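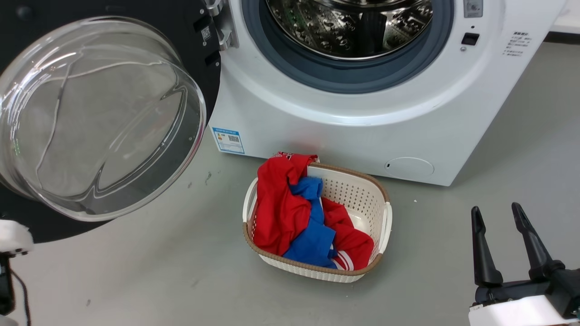 Slide 1. Hi everybody, thanks for staying after lunch. I'm with the student robotics club at Hallau, and I've got 11 minutes, so I'll talk fast. Wave at me if I talk too fast.

Slide 2. Our project is called Zoltel. The job sounds tiny: take the clothes from a basket on the floor and put them in a front loader. We picked it back in November over pizza, and we figured we'd be done by winter break (pause, let them laugh). We were not done by winter break.

Slide 3. Why laundry is mean. A box has corners. A T-shirt has whatever shape it feels like having today. And if two shirts are tangled, you grab one and get both, or you grab one and drag the whole basket across the floor. Ask who here has done that at home!

Slide 4. How we teach it. One of us drives the arms through the whole job and we save the run. We have 1403 saved runs now. The first 200 we threw out - our drivers were all doing it differently, left hand, right hand, two hands, and the model just got confused. So we wrote a one-page rule sheet and taped it to the desk. Best thing we did all year, and it took ten minutes.

Slide 5. PLAY CLIP. Don't talk over it. If the sound comes on, mute it, it's just us yelling.

Slide 6. What still goes wrong. Sleeves hanging out over the rubber seal, mostly. The arm lets go too early and thinks it's finished. We tried making it push a little deeper before opening the fingers, and that helped with shirts and made socks worse. I don't have a good answer for socks. If you do, come find me, please.

Slide 7. The Sillis Cup. We came in 13th, and I'm pretty happy with that for a first year. The team from Cheung folded towels and it was beautiful, go look at their poster.

Slide 8. Next up is closing the door and pressing start. Leave the sign-up link on screen during questions. New members don't need to know how to code, we also need drivers and people who can fix a loose cable.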